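About Pimel

Pimel makes a two-arm work cell for the small household jobs that most automation companies walk right past. Refills, caps, plugs, adapters, the fiddly things that live on a shelf or hang off a wall! We love this stuff, and we've loved it since the first evening Vira Symonenko cleared her desk at Seltetti and tried to get two grippers to agree on who was holding a bottle.

She left Seltetti that June and rented a room over a bicycle shop. Elsie Hulme joined her a few weeks later with a laptop, a bag of cables and a strong opinion about gripper fingers (they should be cheap, black and easy to swap). The room is still ours, along with the two next door.

What you get

The kit is called Billen. It comes as a matched pair of arms with grippers, the mounting hardware, our control software and a starter library of 37 tasks. You bring the table. An ordinary one is fine, and we set up most of our own practice tasks at tables you'd find in any home or office, because that's where our customers want to use the thing.

The part we're proudest of is the teaching. You guide the arms through a job, Billen keeps what you showed it, and you go again with the bottle a little to the left, or tipped over, or the other way round. Our refill task was built from 455 of those run-throughs and our plug task from 524. Both come with the kit, and you can add your own on top. All together the library holds roughly 3,000 recordings and it grows every month.

It isn't fast. A person will beat it at most of these jobs, and we'll say so on the phone if you call. Where it does well is the same small task, many times over, with small changes, and we're getting better at see-through plastic (our old enemy).

At the table: plug-in repellent heaters and their bottles
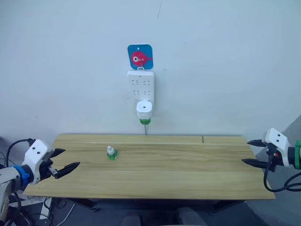
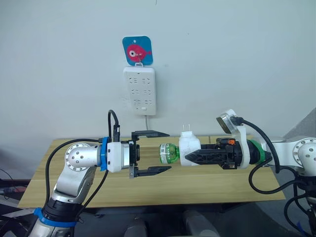
Mohamedi, who had Billen on trial through the spring, wrote to us that the first two days went into moving the table back and forth, that the manual could use a page on exactly that, and that by the end of the week the staff had stopped asking for help and started teaching it tasks of their own. The page on tables is now in the manual, right after the parts list.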